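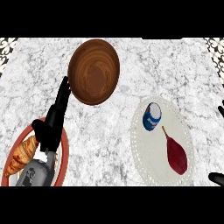 Wooden bowl on a marble counter, from above

From: Lempi Kallio
Subject: Re: [senior-cats] Dry to wet changeover, weight dropping
In March, Hyvönen wrote:

> Our neutered male is on the Trelidow renal dry food and the vet
> wants him on wet. I swapped the whole evening meal at once and
> he left most of it. Four days in he is eating maybe half of what
> he used to and the kitchen scale shows him down a bit. Do I go
> back to dry and start over, or hold out until he gets hungry?
> Also, how much water should I count from the wet food? The can
> doesn't say anything useful.
>
> Hyvönen

Go back to the dry food tonight. Do not hold him out. A cat that eats half rations for several days can get fatty liver, and a kidney patient has less room for it than most. If he refuses the dry food as well, call the vet in the morning and don't wait for the list.

Once he has eaten normally for three days, start again at a slower rate. The schedule I use:

Days 1 to 5: full dry ration, plus one teaspoon of wet on a separate dish. Ignore whether he eats it.
Days 6 to 15: cut the dry by 15 percent and replace those calories with wet.
After that: another 15 percent each week, provided the weight holds.

Replace by calories, never by volume. Wet food is mostly water and a spoon of it carries far less energy than a spoon of kibble. Check the label for kcal per can and kcal per cup. If the label only gives kcal per kg, multiply by the weight of the portion in kg.

Weigh him at the same time of day, before breakfast. Kitchen scales that read in 5 g steps are fine up to their limit, but most of them stop at 5 kg. I weigh mine in the carrier on a parcel scale and subtract the carrier.

On the water question: look for the moisture figure in the guaranteed analysis. It is a maximum, so the true number is a little lower. At 78 percent, a day's ration of 300 g holds 234 g of water at most. Dry food at 10 percent gives almost nothing, 5 or 6 g a day. He will drink less from the bowl once the wet portion goes up. Expect that, and don't read it as a new symptom unless the total falls.

Serve the wet food at room temperature or slightly above. From the fridge it has very little smell. I take the portion out 30 minutes ahead and stir in a spoon of warm water. Pick up what is left before you go to bed.

Kastov asked off-list about phosphorus binders in wet food. That depends on the last blood panel, so ask whoever ran it. I will say only that the binder has to go in with the meal and be mixed through, and that mine noticed it in pâté but not in the chunks.

The old feeding log template still works if anyone wants it. Grerkevov fixed the column that was adding the carrier weight twice. Mail me directly and I'll send the file, as the list strips attachments.

Please post his weight after the first week.

Lempi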